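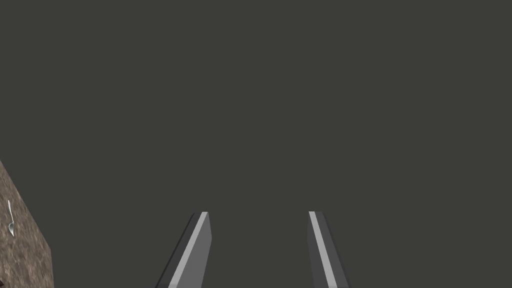
**mossback_4** replied:

Check the lease before you do anything. Mine says the deposit has to come back within 30 days of turning in the keys, and that's also the law where I live. Your state might be different. Did they give you an itemized list?

---

**tern_hollow** wrote:

No list. I moved out in May and got a check for $400 less than I paid in, with "cleaning and paint" typed on the stub. The building is run by Fankhauser now. It was Latow when I signed, and I have no idea if the paperwork made it from one office to the other.

---

**plainrice** replied:

I rented from Latow for 3 years and got all of mine back, minus a key fee. Paint is normal wear if you were there long enough. How long were you in the unit?

---

**tern_hollow** wrote:

2 years and a bit. One bedroom, no pets, no smoking. I did hang shelves in the hall and patched the holes when I left. The patches didn't match the wall - I'll admit that.

---

**gus.on.fifth** replied:

Then I think they have a case for some of it. I manage a small building (not theirs) and a mismatched patch means painting the whole wall. People buy a tub of white filler and think that settles it. $400 sounds high for one hallway, but a charge of some kind is fair.

---

**plainrice** replied:

Disagree. Picture and shelf holes are ordinary use. If the landlord was going to repaint between tenants anyway, the tenant shouldn't be paying for it.

---

**gus.on.fifth** replied:

Small nail holes, sure. Shelf anchors are bigger. Depends on the lease and on the judge.

---

**mossback_4** replied:

You're both arguing about the wall and there's still no list. Send a letter, certified, asking for the itemized charges and copies of receipts. Give them a date to answer by. Keep a copy. Don't do it over the phone.

---

**tern_hollow** wrote:

Letter went out this morning, September 23, 2021. I asked for receipts and the move-in checklist. I'll post when I hear back.

---

**kettle91** replied:

Get the checklist from your own files if you have it. When I left my place on Funlow they "couldn't find" theirs, and my copy was the only one with the old scuffs marked on it. Got the paint charge dropped, still paid for the oven.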